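Household and Workshop Guidance
Stocking, Storing and Sorting: What Can Be Handed to a Machine?

Residents and small shops regularly ask the Tresetti Home and Workshop Service whether a machine can yet take over the putting-away of goods. The short reply is that some parts of the job can be handed over under supervision, and most cannot. The guidance below is intended for pantries, utility rooms and small stockrooms.

Arrange shelves by container shape first and by contents second. Tall bottles of one kind should stand in a single row, labels outward, with a finger's width between neighbors. A person can work with a crowded shelf. An automatic arm generally cannot, and a tightly packed row of glass is where most breakages occur.

Keep each product to its own level where space allows. During the Urkard stockroom trial in March, 2,841 placements were logged over seven weeks. Of these, 584 needed a person to step in, and 308 of those involved a bottle that had been set down too close to the one beside it. Rows sorted by color gave noticeably less trouble than mixed rows.
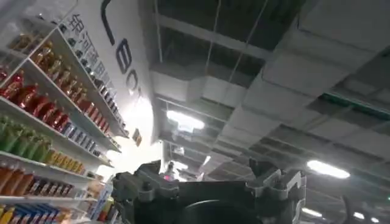

Height is the second difficulty. Items above shoulder level are awkward for people and machines alike, and bright ceiling lights reflecting from rounded bottles can confuse a camera looking upward. Store oils, sauces and other heavy liquids between knee and chest height. Reserve the top shelf for light, unbreakable packages.

Before any automatic equipment is used near shelving, the following should be observed:

Fix the unit to the wall or floor.
Remove hanging tags, loose price strips and trailing film.
Wipe bottle shoulders and caps, as oily residue weakens any grip.
Keep children, pets and customers out of the aisle until the arm has come to rest.
Know where the stop switch is, and test it each morning.

Rotation of stock should remain a manual task. Reading a date stamped on a curved or creased surface is still unreliable, and older goods must come to the front every time. "We let the equipment fill an empty row, and we check the dates ourselves," said Xolani Hendricks, who oversaw the Urkard trial. "I would not change that this year."

Other chores vary. Carrying a closed crate along a clear, level floor is well within reach of current equipment. Folding cloths, decanting liquids and clearing up broken glass are not recommended — the last of these under any circumstances.

Printed shelf-spacing cards are available from the Dantas and Moltska service desks. Cards should be replaced when the markings become hard to read.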